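About Flekum

Hi, I'm Malte, and Flekum is the little sorting and kitting business I always said I'd start once the kids were out of the garage. (They're still in the garage. We rented a unit instead.)

We put small things into kits. Craft beads, sewing notions, model railway screws, the odd batch of fishing swivels – if it's tiny, fiddly and you've got a mountain of it, we'll sort it by colour or size, bag it, label it and send it back to you ready for the shelf. Our first customer was a quilting shop called Esham, who rang up with 1445 mixed buttons and a very tired voice. I did the lot at my kitchen table over a long January, using egg cartons and my wife's muffin tin, and I learned a great deal about how far a button can roll.

After that I got a bit obsessed with trays. I must have tried every sort going! Flat-bottomed ones drove me mad, as you can never get your fingernail under the last piece, and the deep square ones were fine until you wanted to see what was in them. My favourites have sloping sides, so whatever you drop in slides down to the middle and stays put. They're easy to wipe out as well, and I'm fussy about that. Glitter from one job must never turn up in the next.

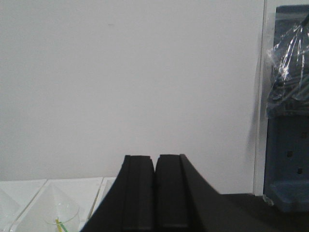 One of our white divided trays, with the sloping sides I go on about.

Abenezer Abdella joined me when the orders got too big for one pair of hands. He came from a bakery, so he's used to early starts, and he rearranged my whole labelling system in his first fortnight. I grumbled, then I apologised. He looks after the bagging and the customer orders now, and I do the sorting and the quotes, and we both do the sweeping.

We'll take on jobs as small as 30 kits, which most of the bigger packers won't look at. Hobby clubs, market stallholders, teachers putting together maths counters for the new term, all welcome. Our longest-running job is the Mbeki bead set, with 36 colours in every box, and I could probably recite them in my sleep. The biggest single order so far was 87 cartons for Iment, and yes, we did run out of tape.

If you've got a jar, a bucket or a shed full of little bits, send us a note with a rough idea of what's in it and how you'd like it to come back. One of us will ring you, usually before nine in the morning, so have your cuppa ready.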